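Norma 3 de Lalex: antes de mover nada, las pinzas abiertas y quietas. Contar hasta 4. La escribieron después de lo de Tumosero, en noviembre, y la leo cada turno. Cada turno. Aunque me la sepa.

Mesa redonda, la planta, la bata blanca al fondo. Puntas amarillas frente a frente. Uno, dos — no respires.
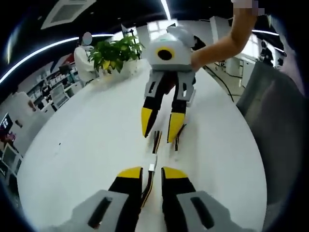
Que contar no sirve si nadie lo apunta, dijo Simon por el altavoz. Que faltaba la hoja.

La hoja. Más de 90 casillas, y yo con el boli sin tinta. Volví a empezar. Abiertas, quietas. Uno, dos, tres — esta vez lo dije en voz alta, para que costara en el acta.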